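05/05/2011

I live in Hareno since seven years and I never wrote about our town council before, but the matter of the 52 bus made me a little angry, so please excuse me if I am not so polite today.

The council wants to stop the evening bus to Kastum from July. They say that not enough people use it. Maybe this is true in winter, when even I stay at home, but they counted the passengers for only two weeks. A petition was made, and 835 persons signed it. For a town of 2,000 this is a lot, I think. The answer from the town hall was one page, and half of it was the address.
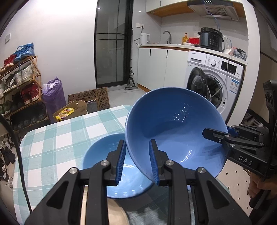

Two blue bowls, over the table with the plaid cloth.

My neighbours on Gajdoš street work late at the Gredis factory. Their shift finishes at ten and the last train does not stop here any more. A taxi costs 20 euros. Who can pay this every evening? The mayor's office suggests that people share cars, but many of the older workers never had a licence.

I went to the last meeting and the public was allowed to speak for only a few minutes at the end. I had prepared my sentences at home and I forgot half of them. The next meeting is again in the small room on the first floor. I will go, and this time I will read from the paper.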